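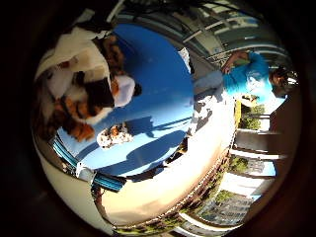

I have never trusted the outdoor table sale. People carry things into the sunshine that have lived for years at the bottom of a wardrobe, and in the sunshine everything looks worth having. By four in the afternoon you are walking home with a soft toy under your arm.

The one at Plarnside is in October, which tells you something about the organisers. I went because Dagný Hafstein had been on at me since the summer about getting rid of things. Her rule is that a household needs 100 objects per person and the rest is ballast. I asked whether a pair of socks was one object or two and she changed the subject. I then went round the flat with a notepad and gave up at 309, still in the kitchen.

So, soft toys. The theory you read everywhere is that they are the hardest thing to part with and should be left till last. I don't believe it. The hardest things to part with are cables and the boxes phones came in. A big plush animal is easy, you just have to stop looking at its face. Put it on a bright blue surface in strong sun, turn it sideways, and it is a heap of white and reddish-brown and black patches that takes up far too much room.

What I doubt more is whether anyone gains from the swap. I have watched the same bear go from Roland Cropper's loft to the sale, to a family in Grernbridge, and back to the sale 14 months later with a ribbon on it. Roland nearly bought it again. The price had gone up to 3 pounds.

And they are a nuisance to clean, whatever the labels claim. Surface wash only, says one. Which surface? I tried the Stustulico foam on an old rabbit, following the instructions to the letter, and it came out stiff on one side and smelling of pears. A cool wash inside a pillowcase did a better job and cost nothing. The stuffing did go lumpy round the neck, so I wouldn't call it a triumph either.

Dagný says I am missing the point and the point is how light you feel afterwards. I felt much the same. I had taken two bags down and come back with one, plus a lamp. The lamp needs a bulb I can't find anywhere, and the man in Gunnlaugsson says they stopped ordering them years ago.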